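**Unit 5: Costing a two-arm bench cell**

Last week's handout covered reach and payload. Today is money, and the order in which you spend it. Use the Pedelton worksheet and bring a printed copy to the October review.

The arms are the line everyone gets right. A supplier quote gives you two arms, two controllers and the mounting hardware, and you copy the number across. Trouble starts with the lines that have no quote. In the Punasham case the first budget had nothing for cable, grippers were priced for one side only, and the table was listed as "existing."
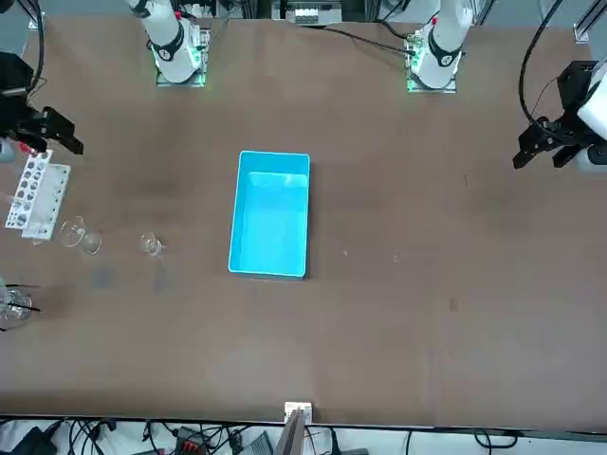
Split everything else into three groups:

- **Fixed to the cell:** mounting plates, grippers, power supplies, cable, table and frame.
- **Handled by the cell:** trays, racks, glassware. Glass goes in as a consumable, with spares.
- **Time:** setup, teaching the positions, cleanup, operator hours.

For the second group, price a full set and then add 15 percent. Drudine (reading 2) used 5 percent on its lab bench and reordered twice before the trial ended -- each reorder carried its own shipping charge.

For time, plan on about 160 hours before the cell does useful work. Charge them to the project even if the staff are already on payroll. The Farías method spreads these hours over the life of the arms. We won't use it in this course, but you should be able to recognize it.

**Buying order.** Table and frame first, then arms, then grippers. Hold the gripper order until you have the real labware in hand and have measured it. Lead times go in column D of the worksheet, in weeks.

**To hand in:** one completed worksheet per pair, plus a half page on which line you trust least. Leave it in the tray outside room 101 by 4 p.m.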